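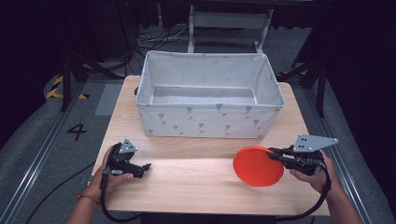
Fabric storage box

A fabric storage box is an open or lidded container made of cloth, used in homes to hold small items on shelves, in closets and on tabletops. It is also sold as a storage bin, a soft basket or a cube. The names overlap, and attempts by sellers to separate them have not been convincing.

Construction

Most fabric boxes are rectangular. The walls may be a single layer of cloth, two layers with card between them, or cloth with a stiff coating on the inside. In the softer kinds the fabric is folded over at the rim and stitched down, and the corners often pucker at the fold. Walls without a stiff layer sag when the box is empty and bulge when it is full. Catalogs tend to show such boxes filled to just the right height.

Printed patterns are common on the outside, with small flowers, sprigs, dots and stripes among the usual choices. The inside is often left plain. Pale colors sell well and show dirt early.

Use

Typical contents include toys, socks, craft supplies, chargers and the loose plastic lids of kitchen containers. Lids are a poor match for a soft box. Flat round ones slide under each other, and the one that is wanted is usually at the bottom. A rack or a narrow drawer does the job better, though neither folds flat when it is not needed.

Manufacturers' claims about capacity should be read with care. Makska, an early seller of printed boxes, gave a volume of 20 liters for its middle size, a figure that assumes upright walls and a load pressed level with the rim. Tendetti lists a weight limit of nine kilograms but does not say whether the box can be lifted at that weight or only stood on a shelf.

History

Cloth containers are very old, and nothing in the present form can be called an invention. The shelf-sized household version spread after 2000, along with open cube shelving. Ramasamy, a homeware chain, has described itself as the originator of the patterned box. No dated product has been produced to support this, and similar boxes were already on sale elsewhere.

Use on wooden surfaces

A common selling point is that fabric does not scratch furniture. The cloth itself is unlikely to mark a table. Grit caught underneath is another matter, and so are metal feet or rivets where a maker has added them. Pale wood with a smooth finish is often recommended as a sorting surface, on the grounds that small objects are easy to find against it. That depends a good deal on the grain and on the color of the objects.
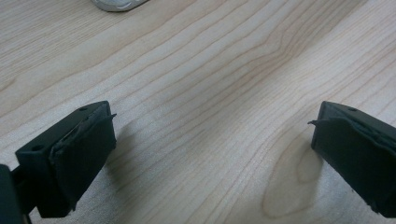

A reader of the Cliner home catalog objected that the whole subject of scratches was a distraction, and that the real trouble was dye, which had come off the base of a damp box and left a gray patch on a birch table. Cliner replied that its boxes were colorfast when dry — an answer that leaves the complaint where it was.

Care

Boxes with card in the walls should not be machine washed, whatever the label suggests. Unlined cloth boxes can usually be washed cool and dried in shape, although shrinkage of two centimeters along the longer side has been reported by owners.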